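1/28/21

Day 5 of isolation. The text from public health came at breakfast again, same questions as yesterday, and I answered no to all of them. No fever, no cough. My nose is dry from the furnace, but that isn't on the list.

The case was somebody on the late shift at the Costberg warehouse. They told us on the phone that we'd been in the lunchroom at the same time, and that was enough. I'd had my mask off to eat. My test on the second day came back negative, but the fourteen days stand regardless, and I have to book another one near the end. The nurse said the drive-through on Stelmakh Road is quicker than the arena. Last August I walked into the arena and was out in a few minutes. Now people are lined up in their cars past the rink sign.

Groceries came at two. They were out of the flour I wanted and sent pancake mix. Everything else was fine. I left the bags in the porch until the driver had backed out, then brought them in. Three of the yogurts had the wrong date on the receipt, so I'll have to phone about that.

Listened to the province's update on the radio. Numbers in our zone are down a bit on last week, but the hospital in Zolness still has an outbreak on one floor and visiting is stopped. They said vaccine shipments are short this week and second doses at the care homes may be pushed back. No word on when anybody my age gets one. I wrote the booking number on the calendar anyway.

Did the stairs five times for exercise. Washed the kitchen floor. Read around 5 chapters of the library book, which was due back Tuesday, but they've dropped the fines.
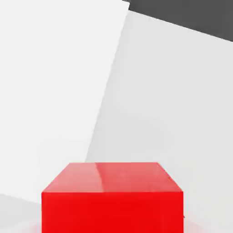
Pruna wrote back tonight on the street's email list, where I'd asked if the days are counted from the phone call or from the lunchroom. Count from the last time you were near the person, she said, and get them to put the end date in an email, as her work wouldn't take her back without it in writing. I'll ask for that when they call in the morning.

Soup for supper. Temperature normal at nine. Put the recycling by the back door, and it can stay there until I'm allowed out to the curb.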